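Romaniuk Field Trial Grounds

The Romaniuk Field Trial Grounds are a stretch of rolling grassland, hedgerow and thin woodland outside the town of Parkby, used since the middle of the last century for bird dog trials, training days and the occasional puppy stake. The grounds take their name from the Romaniuk farm, which once covered all of the land now used for running dogs and a good deal more besides. They are open to walking handlers for most of the year and to mounted handlers in spring and fall, when the footing is kinder to horses.

History

The farm was a mixed one - some wheat, some cattle, and a great many fence rows that were never cleared because the family liked having quail in them. Neighbors with pointers and setters were made welcome as far back as anyone in Parkby can remember, and it was out of these friendly get-togethers that the first proper trials grew. The early ones were modest affairs. Dogs were drawn by pulling names out of a feed bucket, the judges rode whatever horses could be borrowed, and the winner generally went home with a ham.

When the farm was sold and divided, a local group of handlers, trading under the name Purnham Bird Dog Club, bought the western part, along with the old barn. The club has run the grounds ever since. Purnham itself is a small settlement on the far side of the creek, and there was a certain amount of good-natured grumbling in Parkby over the choice of name, which old members of both places are still happy to bring up if given half a chance.

The grounds

The club's land comes to 2000 acres, of which the northern half is the more open and the southern half the more wooded. A further 1000 acres to the east are leased on a yearly basis and used mainly for training. There are 8 marked courses, laid out so that each begins close to where the one before it ends, and a brace can be brought to the line without a long ride in between. The third course is generally thought the prettiest, running as it does along the creek and up through a stand of old oaks, but handlers with wide-ranging dogs tend to prefer the fifth and sixth, where a dog can be seen on a far edge for a long way.

Cover is a mixture of native grasses, plum thickets and strips of millet planted each May. Burning is done in sections, late in winter, and no section is burned two years running. Wild quail are present in most years, though their numbers rise and fall with the weather, and released birds are used for the puppy and derby stakes.

Trials and the Istness Cup

The main event of the year is the Istness Cup, an all-age stake held in November and open to all pointing breeds. It was named for Istness, a liver and white pointer female from the early days of the club, remembered for a find on the hill behind the barn in such thick fog that her handler walked past her twice. She was never a showy dog, by all accounts, but she had a lovely way of going and was kind to the young dogs she was braced with, and a good many of the local pointers go back to her somewhere in their papers.

Braces in the Cup run for one hour. A dog must show at least one clean find, with manners, to be placed, and the judges are free to call back any dog they would like to see again. In years when no dog meets the standard the Cup is withheld, a thing that has always been taken in fairly good part, and supper goes ahead all the same.

Getting there

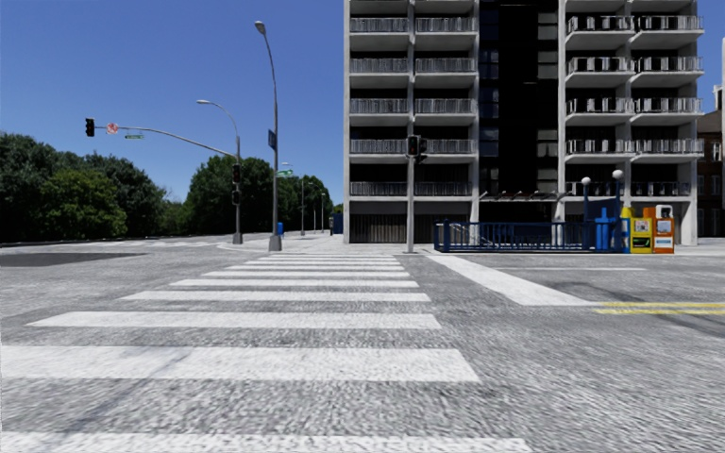 Most visitors come in by way of Parkby and follow County Road 3389 west until the pavement gives out and the gravel begins. The club gate is on the left, a little past the creek bridge, and trailers are asked to use the lower lot, where there is room to turn around. Water for dogs and horses is available at the barn from March to the end of November. Overnight parking is allowed during trials, and stakeout chains may be set along the north fence, well back from the lane.

Dogs must be on a lead near the barn and lots. The grounds close to all training through June and July, when the quail are nesting.

See also

Bird dog training
Quail habitat
Pointing breeds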